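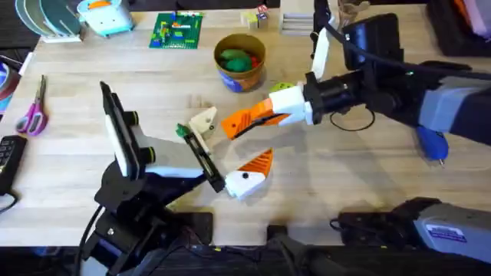 Yevdokiia Derkach replied that a table does not start wobbling overnight, and asked whether anybody had put a level on the top before blaming the feet.

Fair. Nobody had. Ticket reopened, number 687, subject line still "Table moves when leaned on", which I typed in a temper and now can't edit.

Item: Wostier work table, light wooden top.
Reported: February 10, 2026
Status: open (again)

Log so far

1. Put the level on the top, as instructed. The bubble sits a whisker off centre along the long side and dead centre across the short one. So the top is flat enough and the floor is not.

2. Wound the back left foot down a full turn. The wobble moved to the front right. Wound it back. The wobble stayed at the front right, out of spite.

3. Took everything off and turned the table on its side. Two of the leg bolts went round with finger pressure. I had tightened these in December and said so in writing, so please nobody look that up.

4. Nipped up all the bolts with the key that came in the bag. The key is soft and has started to round off. Used a proper one from the Trunent set after that – much better, and it was in the drawer all along.

5. Back on its feet. Leaned on each corner. Three are solid. The fourth gives a small click, which I can feel more than hear.

Derkach again: is the click in the leg or in the joint under the top? Press down on the top with one hand and hold the leg with the other.

6. Did that. It's the joint. One of the corner brackets has a screw that turns and never bites. The hole is stripped.

7. Glued a sliver of dowel into the hole and left it overnight. The glue is Arkisska and the tube says 90 minutes, but I have met that tube before.

8. Screw back in, and it bites. No click at that corner. There is still a slight sway end to end if you really shove, and the listing promised a table that would take 100 kilos, with no mention of shoving.

Still to do: a thin packer under the front right foot, and a replacement bracket from Barajas, who have them in stock but want the part number off the old one. It is printed on the side that faces the wood.

Leaving this open until the bracket arrives. Please don't sit on the table.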